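Support Ticket: Fingertip pads lose hold on knit garments during textile sorting
Product: Nelladar hand-held gripper kit, paired units 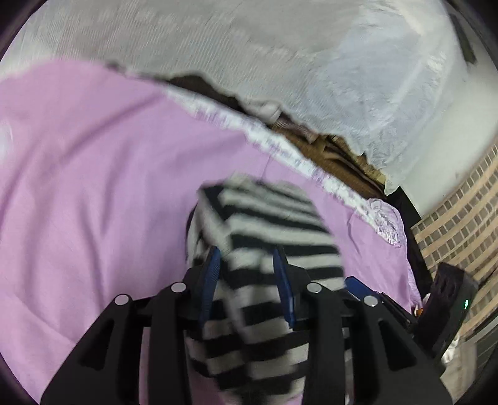 Ticket summary

Status: Open, awaiting customer confirmation
Priority: Normal
Product line: Nelladar
Submitted by: Okcombe site, textile handling group
Assigned to: Lirnach Product Support, second level
Category: Gripping performance, soft goods

Problem as reported

The customer operates the Nelladar kit to record demonstrations of picking and folding mixed household textiles. The blue fingertip pads perform as expected on smooth woven fabric. On knit garments, and on striped knitwear in particular, the customer reports two faults.

The first is slippage. The pads close on a fold of the garment, the operator lifts, and the outer layer slides out from between the pads before the garment clears the surface. The second is unintended pickup. When a knit garment lies on top of another cloth, the pads sometimes take hold of the cloth underneath and lift both items together.

The customer states that both faults began after the pads were replaced with a set from the Shboul spare parts pack. No change was made to the recording software or to the work area at that time.

Information requested from customer

1. Which unit of the pair shows the fault, or whether both do.
2. Whether the original pads were kept.
3. The number of closing cycles since the pads were changed.
4. The cleaning product used on the pads, if any.
5. Whether the trigger returns fully when released.

Customer response

The fault is present on one unit only. The second unit still carries its original pads and has not shown the problem. The original pads from the affected unit were discarded. The cycle counter read 800 at the time of the report. The pads are wiped at the end of each shift with a household surface cleaner. The trigger returns fully.

Support entry 1

The cleaner is the first item to be ruled out. Many household surface products leave a film that lowers friction on ridged pads, and the effect is most noticeable on knits. The customer was asked to wash both pads in warm water with a small amount of plain dish soap, rinse them, allow them to air dry, and repeat the lifting test with the same garment.

Test procedure supplied:

Lay a flat cloth on the table and place the knit garment on top, loosely bunched.
Open the gripper fully and lower it with one pad on each side of the bundle.
Close the trigger at a steady speed and hold for 4 seconds.
Lift straight up. Record whether the garment held, slipped, or brought the lower cloth with it.
Complete 20 lifts per unit without adjusting the pads between lifts.

Customer response

Washing the pads reduced slippage but did not remove it. Pickup of the lower cloth was unchanged. The unaffected unit completed the full set of lifts without a fault.

Support entry 2

The remaining symptom is consistent with pad seating. Pads from the Shboul pack are supplied as a left and a right piece, and each must be pressed into its fingertip holder until the rear tab clicks. A pad that is not fully seated sits low in the holder. Its tip then reaches past the garment and catches whatever lies beneath, while the upper part of the pad applies too little pressure to the knit.

The customer was instructed to take the following steps:

1. Release the trigger and set the safety catch.
2. Remove both pads by pushing the rear tab outward. Do not pry from the tip.
3. Check the holders for lint. Knit fibers collect behind the tab and prevent it from closing.
4. Refit each pad on its correct side and press until the click is heard.
5. Close the gripper slowly with nothing between the pads. The tips should meet evenly. A difference of more than 2 mm indicates that one pad is still out of position.
6. Inspect the pivot pins on both sides. All should sit flush and turn without play. Do not apply oil, which may transfer to the textiles.

Customer response

Lint was found behind the tab of the left pad, and the pad was not seated. After cleaning and refitting, the tips meet evenly. A short trial on Saturday produced no slippage. The full test has not yet been repeated.

Support entry 3

The probable cause is recorded as incomplete seating of the left pad due to lint in the holder, with cleaner residue as a contributing factor. No parts are to be returned at this stage.

The customer is asked to repeat the full lifting test on the affected unit and attach the results to this ticket. If the lower cloth is picked up again, Support will send a replacement pair of fingertip holders under the service plan.

Maintenance advice issued with this entry:

Clear the holders of lint at the end of every shift in which knitwear is handled.
Use only water and plain dish soap on the pads.
Replace pads as a pair.
Keep one set of used pads until the new set has passed the lifting test.

Internal note

The instruction sheet in the Shboul pack shows the rear tab but does not mention the click or the even-tip check. A request for revision has been sent to Documentation. Link this ticket to the request before closure.

Next action: Customer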